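Why Does Tomato Sauce Get Stuck in the Bottle?

By Birthe Fogh
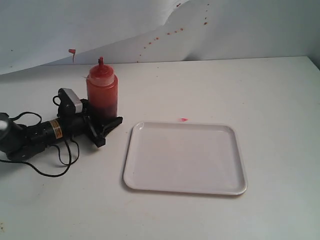

I love tomato sauce. I put it on sausages, on pies, on scrambled eggs and once (I was seven, and it was a dare from my cousin Bjartur) on a banana. So I've spent a lot of my life waiting for sauce to come out of bottles, and I bet you have too.

You know how it goes. You tip the bottle upside down. Nothing. You give it a shake. Still nothing. You whack it on the bottom and SPLAT, your chips are swimming and your sleeve has gone a funny colour. What's going on in there?

Is sauce a liquid or a solid?

Good question, and grown-up scientists argue over it at lunch. Water is an easy one. Tip a glass of water and it runs straight out, every time. A brick is easy too. Tip a brick and it's still a brick.

Sauce is a bit of both. If you leave it alone, it sits in a lump and holds its shape, a bit like a solid. If you push it hard enough, it starts to flow like a liquid. There's a science word for this, and it's a fun one to say at dinner: non-Newtonian. It's named after Isaac Newton, who worked out a rule for how runny things behave. Water follows his rule. Sauce doesn't!

What's hiding inside?

Sauce is mostly water, with lots of teeny bits of squashed tomato floating through it. Those bits catch on each other and make a sort of tangled net. When the bottle is just sitting in the fridge door, the net holds everything in place.

Now give it a good shake. The bits get pushed and stretched and they stop hanging on to each other so tightly. The sauce gets thinner and off it goes. Scientists call this shear thinning. Stop shaking and the net slowly tangles up again.

That's why whacking is so messy. A little push isn't enough to break up the net, and then a big push breaks up a whole heap of it at once.

Why squeezing works better

A glass bottle can't be squashed, so you have to rely on gravity and a bit of thumping. With a squeezy bottle, your hand does the pushing. Squeeze gently and you get a thin line of sauce. Squeeze harder and it comes out much faster. As the sauce goes through the narrow nozzle it gets rubbed along the sides, and that helps it thin out too. Clever, hey?

Squeeze REALLY hard, though, and there might be a bubble of air near the nozzle. Air bursts out in a rush and takes little drops of sauce with it. That's the rude noise. My whole family laughs at it, even my Aunty Lærke, and she's a dentist.

Try it yourself

You'll need a grown-up who doesn't mind a mess, plus:

2 small plates
Tomato sauce
Honey
A teaspoon

Put a spoonful of sauce on one plate and a spoonful of honey on the other. Leave them for a minute. The honey will keep spreading out into a puddle. What does the sauce do? Now tilt both plates – slowly! – over the sink and watch which one moves first.

Next, stir the sauce quickly 16 times and tilt the plate again. Is it any different? Write down what you saw, or draw it.

More sticky stuff to think about

Toothpaste is another one. It sits up nicely on your brush but slides out of the tube when you squeeze. Paint does it as well, so it brushes on easily and then (mostly) stays on the wall. And if you mix cornflour with water you get a goo that does the opposite and goes hard when you hit it. I'll do that one next time, so ask someone to put cornflour on the shopping list.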